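Caderno da oficina, sala de banho
09/06/2025

Começo pelo que ficou pendente da última página: o sifão do lavatório já não pinga. Era a anilha, como o Duarte Antunes dizia desde o princípio, e eu teimei uma tarde inteira com o silicone. Pronto, fica escrito.

Hoje foi dia de limpeza. O plano era fazer o lavatório e a banheira com o mesmo produto, o detergente neutro da Priro, e ver se dá para deixar de comprar o outro, o do calcário, que cheira a piscina e me deixa as mãos num estado miserável. Diluição: 73 ml para encher o balde até à marca. A Rahel Fankhauser acha pouco, eu acho que chega e sobra se o pano for bem torcido (o problema cá é sempre o pano encharcado, depois queixam-se das marcas).

Apontamentos soltos sobre o tampo preto: é lindíssimo e é um castigo! Vê-se tudo, cada gota, cada dedada, até o pó que assentou enquanto fui buscar café. Com pano seco logo a seguir fica bem; se esperamos cinco minutos, temos de repetir. As torneiras pretas têm a mesma mania, e nessas nada de esfregão, por favor, nem o lado macio. A base da torneira do lavatório é o sítio pior, porque fica lá atrás e passa-se sempre à pressa.

A banheira é outra conversa. Branca, grande, perdoa quase tudo, mas o rebordo do lado de lá obriga a dobrar as costas. Experimentei de joelhos e não recomendo. Melhor dar a volta e trabalhar por trás, com o pano já molhado na mão.

Gastos: o orçamento da Kestano para panos novos veio com 400 unidades no mínimo, o que é um disparate para uma sala deste tamanho. Vou perguntar na Dağdelen se vendem pacotes pequenos. A referência que interessa é a 1563.

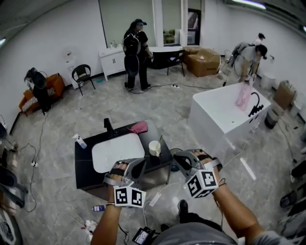
Os panos cor-de-rosa continuam a ser os meus preferidos, já agora. Não largam pelo e no preto distinguem-se bem, por isso ninguém se esquece deles em cima do tampo (enfim, quase ninguém). Para a próxima quero o borrifador sempre no mesmo canto, à esquerda, e o balde ao pé da banheira.

Falta ainda:
- levar o cartão para a reciclagem
- limpar o armário branco por cima, tirando os frascos primeiro
- passar o chão, com os cabos levantados
- responder à Kestano, Duarte, isto é contigo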